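The Loan Pair

Eusebio Paredes had the Trotum for two weeks in December. The terms were the usual ones. Flurkmont would deliver it, set it up and take it away again, and he would write what he liked about it for the small business pages in Wudesov.

He put it in the back room, on the white table where he used to cut mounts. Asger Skov drove it over and had both arms bolted down before lunch. Then he laid out a sheet of paper, a wooden block and the red, and stood back with his coat still on.

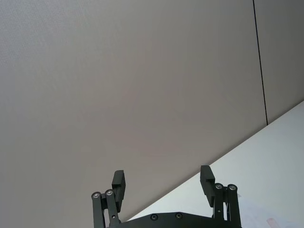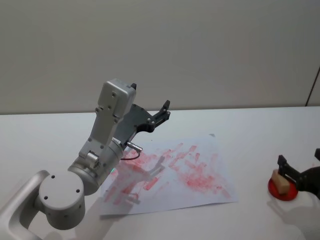

The Trotum at the back-room table. In the second picture the right arm is at the red disc and the sheet is on the table.

"What am I looking at?" Eusebio said.

"Printing," said Asger. "You said you wanted to see it do something from your own trade."

"I did say that."

The right arm took the block to the red and then to the paper. It pressed, and as it lifted it dragged a little, so that the mark came out as a smear. It went back to the red and did it again. The left arm hung over the sheet and did nothing.

"What's that one for?"

"It holds the paper. It isn't holding it at the moment."

Eusebio wrote that down. He had been reviewing things for the paper since he closed the shop, mostly label printers and tills, once a folding machine that took the end off his glove. He liked to use a thing for a few days before he made up his mind. He told Asger so, and Asger said that was fine and asked where he could get a sandwich.

The price was 4,000 for the pair, with the stands and the software. You taught it by taking hold of the handles and doing the job yourself, and it watched through its cameras and then had a go. The booklet said most jobs could be taught in an afternoon. On the first afternoon Eusebio taught it to press a block on a sheet of paper, and by teatime it had learned to press a block on the table beside a sheet of paper. He cleaned the table with a rag and white spirit and started again.

On the second day he rang Asger.

"It drags," he said. "Every time it comes up, it drags."

"Does it drag when you do it?"

"No."

"Could you send me one of yours? A recording, I mean. Off the handles."

He sent it. Asger rang back while Eusebio was eating his soup.

"You drag," he said.

"I do not."

"Only a bit. You roll your wrist to the left when you lift. It's very consistent. It's copied it and made it bigger."

Eusebio finished the soup. Then he went into the drawer where he kept the last of the shop's work, and took out a stack of cards he had printed by hand the year his wife was ill. He held them up to the window one at a time. On the left-hand side of every print there was a soft edge, like breath on glass. He had sold hundreds of those cards. A woman from the Wunderlich hotel had bought them for her reception desk and told him she liked how you could see a person had made them.

He went back in and sat down at the handles.

It took him 5 goes to lift straight. His wrist wanted to go over, and he had to hold his elbow against his side to stop it. When he had a set of recordings he was happy with, he deleted the others and let the Trotum work through the evening. He left the door open so he could hear it. The motors made a small sound at the start of each move and another at the end, and there was a tap as the block met the table through the paper.

The prints were cleaner in the morning. They weren't good. The pressure was uneven, heavier at the bottom, and every so often the block went down in the wrong place and printed across the one before. But the left side had a proper edge.

He wrote the review over the second week. He said that the Trotum was well made and the arms hadn't come loose. He said that the booklet was too hopeful about afternoons. The second arm was worth having once it had been taught to hold the paper, which took him about 4 days, and anybody who bought a single arm to save money would end up standing there holding the paper themselves. He said it wouldn't suit a shop with real orders to fill, and that he would think twice at the price. He gave it three stars out of five and took out a paragraph on the hand-held blocks, then put it back, then took it out again.

Asger came for it in the rain. He undid the bolts and carried the arms out one after the other, wrapped in grey blankets.

"Three stars," he said. "They'll be all right with three."

"It's a fair score."

"I thought so." He had the cable over his shoulder. "Do you want your recordings wiped? We do it as a matter of course, but some people like to keep them."

"Which ones have you got?"

"All of them. The ones you deleted stay on our side until the loan's finished."

Eusebio looked at the table. There was still some pink where the rag hadn't got it all.

"Send me the first lot," he said. "The bad ones."

Asger wrote it on the back of the delivery note - P., first lot - and asked him to sign underneath.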